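Totari Hall, users' meeting
Minutes, April
Start: 6 p.m. in the small office next to the hall

1. Minutes of the last meeting
Accepted with one correction. The bill for floor polish was from Flarent and was wrongly written under Virnov. The amount stays the same.

2. The drinks unit
The meeting returned to the question of the white unit with the black rim. In the winter it was agreed to keep it until spring and then decide. Two groups use it every week and want to keep it. One group finds it too small for the number of people who come on Sunday, and would like a larger model with at least 62 liters.

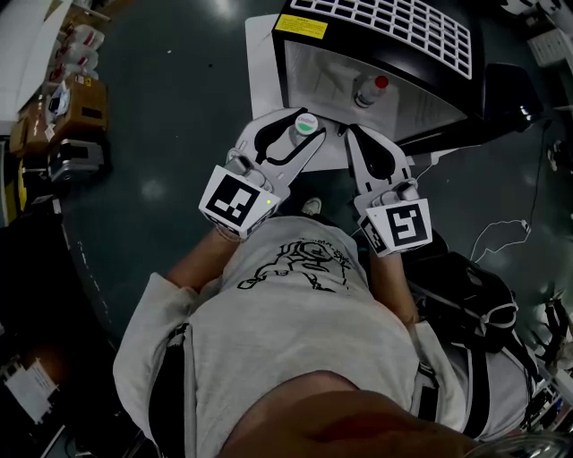 A larger model would cost 400 with delivery, according to the offer from Pintér. The meeting found this too much for this season. It was agreed to keep the present unit, and to look again at the offer when the summer program is known.

The yellow warning label must stay on. Someone proposed to take it off for a nicer look, but this was not supported.

3. Cleaning inside
There were complaints about sticky spots on the inner walls. The groups do not agree who made them, and the meeting did not want to discuss this further. From now on the group that uses the hall last in the week takes everything out, wipes the inside with a damp cloth and leaves the door open until the walls are dry.

The slots on the back wall and the round fan grille must stay free. Please do not push bottles or bags against them. Only a soft brush should be used on the grille — no spray, no wet sponge.
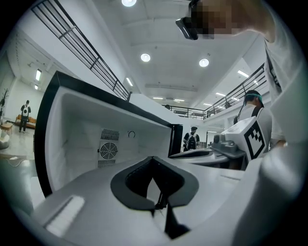 Oksana Belik

4. Bottles
Open bottles were found again, two of them without a name. It was repeated that every bottle gets a name and the day on a piece of tape. Bottles without tape are emptied at the end of the week. Tape and a pen will be put in the drawer in the office.

A question was asked about the bottles with the red cap. These may stay in the unit between meetings, standing up and closed. Spare caps can be kept in the same drawer as the tape.
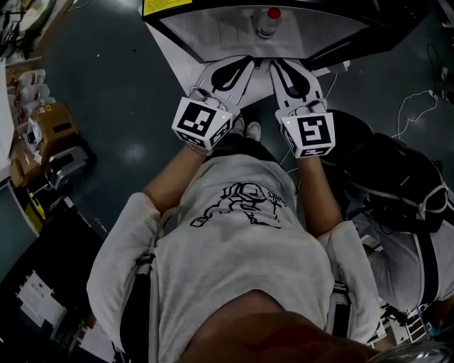

Bottle with red cap inside the unit. Yellow label at the upper left corner.

5. Floor and cables
The green floor was polished in the winter and shines well, but scratches show quickly. The unit should be lifted by two persons when it is moved, and not pulled.

Cables on the floor were discussed for some time. It was agreed to buy cable covers from Virnov, up to a limit of 200. Until they come, cables should go along the wall where possible. Bags should be put away from the walking path.

6. Other matters
The key for the side door sticks. A new one is ordered.
The request for more coat hooks is moved to the next meeting.

Next meeting: in May, same room, again at 6 p.m.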